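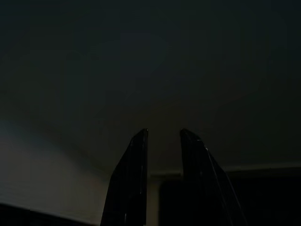 Good afternoon. I will speak about repairing phones after the warranty has ended, and what my small shop, Irnby, learned from 155 repairs. My first point is light. Many customers choose a phone by its night camera, so they keep it longer if this camera still works well. A dim, mostly unlit room is a fair test, with dark glossy surfaces that catch only a faint shine. If the repaired lens turns such shine into fog, we open the phone again.

(Slide 2. Speak slowly.) Batteries. Of the 155 phones, 18 came back within the first month. My colleague Iraís Maldonado checked each one, and in most of them the battery connector was not pressed fully into its place. Now we press, we check, we close.

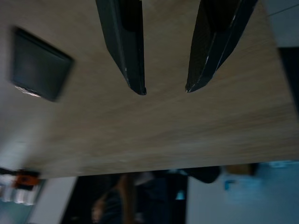

Light wood-grain tabletop, black gripper fingers open.

(Slide 3. Drink water.) Prices. A new screen for the Plosance model costs us 723 dollars with the frame, and 629 without. Please tell the customer both numbers before you start the work.
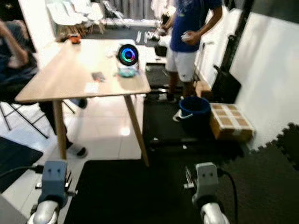
Last point, the data on the phone. We ask for a backup before any repair, and the owner must be the one to make it. Put the phone on a table, as with the dark one lying in front of the round white device with the coloured ring, and let the owner do each step. Do not ask for the passcode on paper. Bevan Rakena will take questions about parts until four o'clock.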